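Haziq Subramaniam has a post up on how the Fistholm council handled its mosque parking permit, and he gets the sequence right. The application was filed, 400 objections arrived before the hearing, and 71 of them came from addresses inside the ward. The rest used the same form letter.
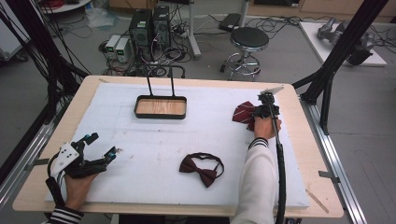
Maroon bow tie and striped necktie.

My disagreement is over his reading of the vote. He treats 4 abstentions as quiet opposition. The minutes say those members wanted the traffic count redone — a narrower complaint, and one the applicants had already raised themselves. I would like to see the second count before calling this a religious dispute. The clerk expects to post it Saturday.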